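3.2 Keeping track of which arm owns the bag

Most failures in our early bag unpacking trials came from the two arms disagreeing about state. Each arm ran its own policy, and each policy decided for itself whether the paper bag was open and supported. When one was wrong, the other usually pulled the bag shut or dragged it across the table. The Brinby coordinator replaces these separate guesses with one shared record. It stores the role of each arm (support or pick), the last confirmed contact for each gripper, and a short list of objects that have been seen but not yet moved.

The record is updated from two sources. The fixed camera gives the layout of the table and the pose of the bag opening. The wrist cameras give what the fixed camera can't, mainly the contact between the fingers and the packaging. A snack bag held by a folded end has a very different shape from the same bag lying flat, so we score the region just above the fingertips and ignore the rest of the outline.

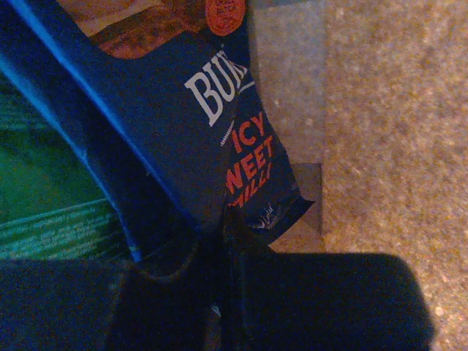 Figure 4. Wrist camera view of a dark blue snack package held at its folded lower end.

The grasp score is a single number computed at 8 Hz. It is high when the material next to the fingertips moves with the gripper between consecutive images. Printed text helps a great deal, even when only part of a word is visible, as it gives the tracker strong corners on material that is otherwise glossy and wrinkled. On plain areas of packaging we fall back on edges, with a lower weight.

Roles are assigned by Stumisent, our task planner. At each decision point it considers both assignments, estimates reach and clearance for each, and keeps the current one unless the other is clearly cheaper. The supporting arm takes the edge of the bag and is then limited to slow corrections while the other arm carries an item clear of the opening.

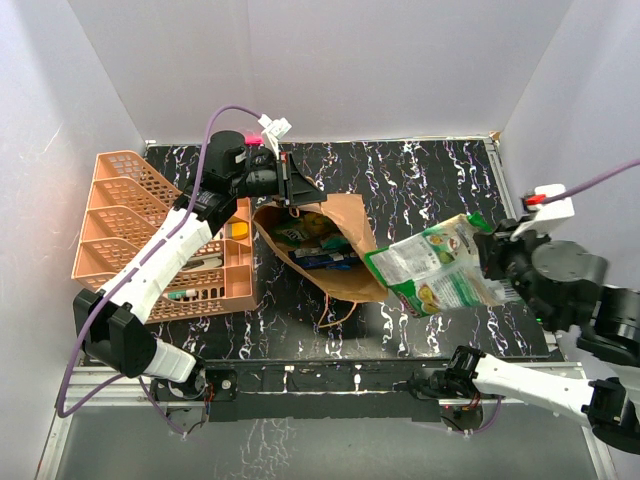 A release is allowed only when the record shows that the item is outside the bag volume and that the supporting gripper still has contact. If either condition fails for more than 2 seconds, the picking arm stops and holds its position. We tried an automatic retreat at this point and dropped it in November - the retreat path often ran back over the opening and made recovery harder.

Paper bags change shape each time they are touched, so a fixed mesh is of little use. Brosetti, the perception module, fits a closed curve to the bag mouth and recomputes it after every contact event. The region inside the curve is treated as free space for the fingers down to the first depth reading. Everything outside it, including folded or crumpled paper, is treated as an obstacle.

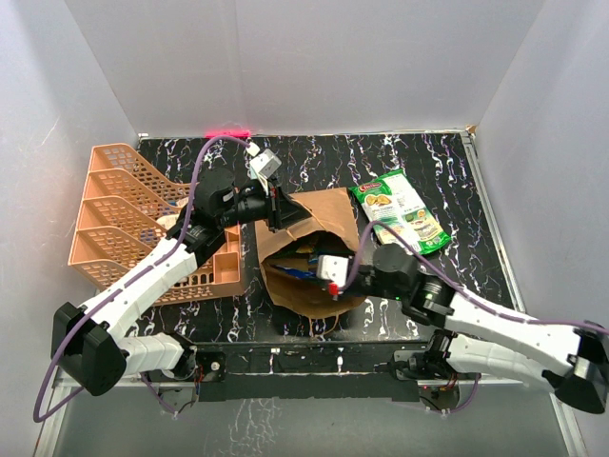
The curve is least reliable when a gripper covers part of the mouth. In that case the hidden section is carried over from the last clear view and marked as stale. A stale section may be used to finish a motion already under way but can't be used to plan a new one. With this rule in place, the planner asks for a fresh view more often, and we accept the extra time.

Handles need separate treatment. They are thin, they lie at any angle, and depth readings on them are sparse. We segment them in color images and add them to the record as soft obstacles, which the arms may touch at low speed. If a handle lies between the supporting fingers, the contact is recorded as a handle contact, and the force limit is lowered to match. 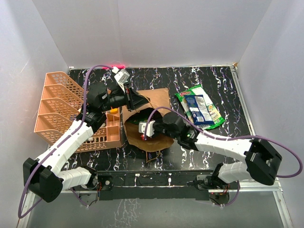 All coordinator messages are written to a log with the joint states and camera images. The replay tool, Begum, steps through a log and shows the shared record next to the images, so a wrong role or a stale curve can be traced to the message that caused it. We used it to tune the contact threshold on 40 logged episodes before freezing all parameters for the evaluation in Section 4, where the full system is run for 200 episodes.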